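Jenumen Community Help > Clubs and Student Projects > Robotics

Student project: how do we record good demos with hand-held grippers when our "lab" is a bathroom?

dizzyservo
posted in Robotics, at 11:40 pm (sorry)

Hi all! I'm in a student robotics club at Nolorwood and this semester we picked imitation learning for our project, meaning we do a chore over and over with hand-held grippers, record it, and train a policy on the recordings. Our chore is tidying a bathroom counter. You pick up the things that don't belong, line up the ones that do, and put the brush away. Sounded easy in the pitch meeting!

So far we have 23 recordings and only 16 that we'd want to train on. The rest have tracking that jumps all over, mostly near the faucet, or the person got stuck with both hands in the same spot and sort of froze. We each do it differently too. I go left to right, my teammate starts with whatever is closest, and our third person puts everything down and picks it up again like she's shopping.

Things I'd love help with: Do we need a script for the order of the steps? Should the counter be super clean so there's less to confuse it, or is a messy one better? And what do you do about shiny stuff? We can't swap the faucet out, the room isn't ours.

We have a demo day in December and I'd like to have something that moves by then. Thanks in advance, I will read everything, even the mean ones.

Maldonado
replied

Put tape over the faucet. Matte tape, the painter's kind. Also more light.

A bathroom is a bad first room, by the way. Everything is white and everything is shiny. My class did ours on a desk and we were done before spring break. If you can move to a desk, move to a desk.

dizzyservo
commented

We can't move to a desk, the bathroom is kind of the whole project :( but thank you, I'll get tape!

gekero_club_kid
replied, marked helpful

Ooh, I can help with this one, my club (Gekero, we meet after school and we are very small) did a sink project last year and made pretty much every mistake on your list. Long answer coming, get a snack.

Order first. Yes, write a script, but a loose one. We had "trash, then bottles, then brush" on an index card and that was plenty. Inside each part people could do what they liked. When we tried to spell out every single grab, everybody got stiff and slow, and the policy learned to be stiff and slow right along with us. What you do want to be strict about is the start. Hands up over the counter, jaws open, hold still for a breath, then go. Our tracking got so much better when we did that, I'm still a little mad it took us so long.

For the hands getting stuck, pick a job for each one. Left hand holds or drags, right hand picks. Your left-handed people can flip it, but keep their recordings in a separate folder until you know whether mixing them hurts. We mixed ours too early and had to go back through and sort them by watching, which ate a whole afternoon and most of a bag of pretzels.

Clutter! I'd say leave it in. We began with a bare counter and one bottle, and our policy was great at a bare counter and one bottle. Then somebody left a plastic bag next to the faucet and it just hovered there. After that we put in bags, cups, paper, whatever was lying around, and shuffled it all between takes. Bags are the worst, they never look the same way twice, so get lots of them. Same goes for the floor and the rest of the room, I wouldn't tidy that up much either.

Shiny stuff: tape works, Maldonado is right, but then your robot has only ever met a faucet with tape on it. I'd tape it for your first batch so you get something running and then peel it off for the next one. The bigger fix for us was how we held the grippers. If you tip your wrist way over to get behind the faucet, the marker squares end up facing the wall, and there goes your tracking. Reach from the front, come down from above, and step sideways when you need to get at something in the corner. Your feet are allowed to move! It took us ages to figure that out, we all stood there like we were glued down.

Sink station, both hands going:
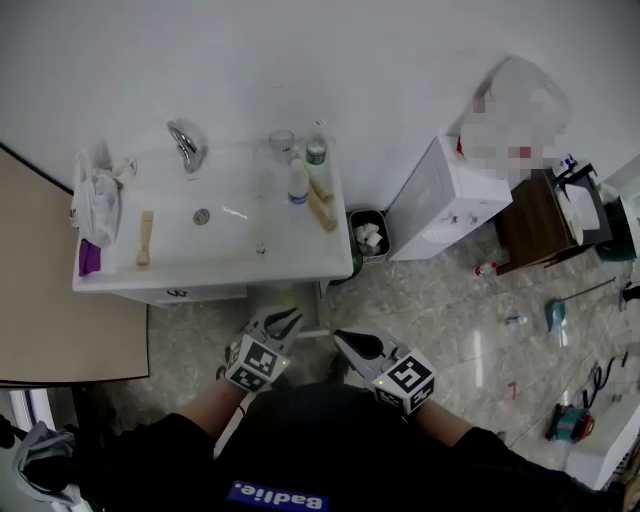
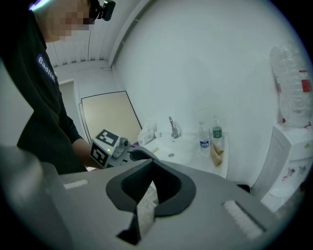 Check your recordings the same day, too. We used to save them all up and watch them in one go, and then you find out that a whole session is junk because a cable came loose at the start of it. Now I play back the first two takes before anyone's allowed to do another one. It's annoying and people groan at me. Still worth it.

And write down who did each take and what mood they were in, I'm serious. Our tired takes are easy to spot, there's a lot of dropping things and sighing on the audio. I'd throw those out before I threw out ones with a small wobble in the tracking.

Don't toss the bad seven yet, though. If the tracking only jumps near the faucet, cut them there and keep the front half. We got a decent trash-bag policy out of scraps like that.

dizzyservo
commented

This is SO helpful, thank you!! We are all guilty of the glued feet. Did you keep one person on the whole time or swap? My shoulders are toast after a long session.

gekero_club_kid
commented

Swap! Two people per session, trade whenever somebody's arms start to droop. And whoever isn't holding the grippers resets the counter, so you aren't setting them down between every take. Post how it goes in December, I want to see the brush part.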